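Badley Counter Kit - data card and notes for people thinking of buying it

Last edited 26 July 2024. Kit firmware 4, dataset release 2.

Pletska sells the Badley kit as "a shop assistant in a box." The box holds a two-finger gripper, a wrist camera, a mounting plate and a bag of bolts with more bolts in it than the manual has holes for. The arm is extra. So is the shop.

With it comes a download: 1019 recorded episodes of shelf picking and restocking, all seen from the wrist. We bought the kit to find out if the recordings were any use without Pletska's own software. They are, after an afternoon of renaming files.
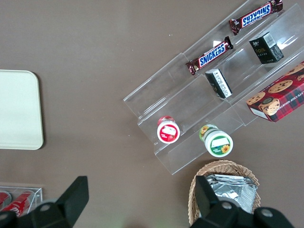
Clear acrylic is where the kit earns its money or loses it. Snickers bars in brown wrappers are easy enough to tell from a tabletop. The lip of a see-through shelf is a few thin highlights and a lot of hope, and foil packets in a basket throw back light however they please. Our baseline, Negri, was trained on matte boxes and had led a sheltered life.

Contents
episodes/ - one folder each, wrist video plus joint log
splits/ - train and test; 32 episodes held out
tools/ - converter to Mesis format, works if you don't hurry it

Known problems
Gripper width is logged in two different units. The change happens in July and is not marked.
Packaging is not always right side up, and neither are some of the labels in our notes.
The manual's wiring page is for another product.

Price
Ask Pletska. We did, and got a different answer each time, the second one lower.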